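# Plasatow bin-picking cell – open day notes

I've sold this cell for a while now, but I'd never spent a whole afternoon beside one until the open day at Clanuvthorpe in July. Great fun! Visitors brought their own small parts (metal, plastic, wrapped, whatever) and we tipped them into the bin to see how the arm coped.

What you get from us:

- arm, gripper and control box, set up on your bench
- 30 days of phone help
- 17 sample pick routines to start from

A sheet-metal bin with sloping sides is fine – ours is scuffed to bits and just clamped at the rim. Demo slots run 30 minutes at our Disholm shop, and you can bring up to 129 parts in one box.
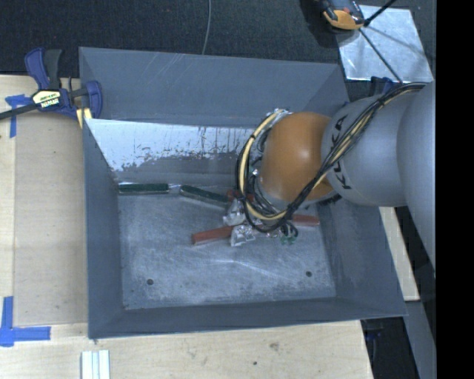
Svyatoslav Semeniuk wrote to ask whether the Disholm slots take mixed boxes too, as his bars and his bagged fittings always arrive together.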